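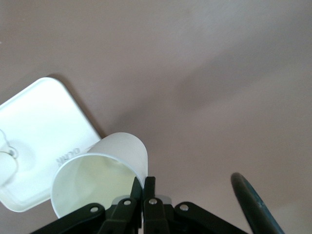
Posted in: Home & Kitchen > Small Fixes

1/ Sorting out the drinks corner, a thread for anyone else who has been putting it off

Hello all! I promised a few of you I'd write this up once I'd got going, and it's now 23rd April, so I can't claim to be quick. The drinks corner is the bit of our worktop where the tea, the paper cups and everything vaguely cup-shaped has been piling up since we moved the kettle in March.

2/ First job was the white tray. I love this tray. It's square with big soft rounded corners and a raised rim all the way along the edge, and it wipes down in seconds, but I had let it become a sort of car park for odds and ends. So off everything comes, bit by bit, starting with the paper cups (one has already gone over on its side at the corner, as they do if you so much as breathe near them).

3/ A word about paper cups, as I had strong feelings when I began this and have softened since. We bought a box of 200 from Torvik for my aunt's 70th and I was quite sure we'd get through the lot. We did not. They're plain white and perfectly nice for a squash or a quick tea in the garden, so they're staying, but in the cupboard, in their sleeve, with only a handful left out.

4/ Someone asked last time what I clean the tray with. Warm water, a drop of washing-up liquid and an old soft cloth, that's all. I did try the Nindico spray and it was fine, but it smelt so strongly of lemon that my toast tasted of it the next morning, and I'm afraid I've gone right off it.

5/ Go gently over any lettering if yours has some printed on it. Mine is small and grey and rather faint, and I'd hate to be the one who finally rubbed it away - I have form with this, ask my measuring jug.

6/ Next, what gets to live on the tray and what doesn't. I've settled on the tea caddy, the sugar, a jar of spoons and the little biscuit tin. The squash has gone back to the larder, and so have the straws, which were a Sivis multipack and will see us through until I'm 707 at this rate.

7/ I did think about a second tray, the tall Ullmont one with two shelves, and had it in the basket twice. Then I measured under the wall cupboard and it was never going to fit, so that was a nice easy saving!

8/ Last thing for tonight. If your worktop is a pale greyish mauve like the surface under mine, white things look lovely on it but you will see every tea drip, so I now keep a folded cloth tucked behind the caddy. Cupboard shelves tomorrow if my knees allow. Do tell me what you keep on yours, I read all the replies even when I'm slow getting back to you x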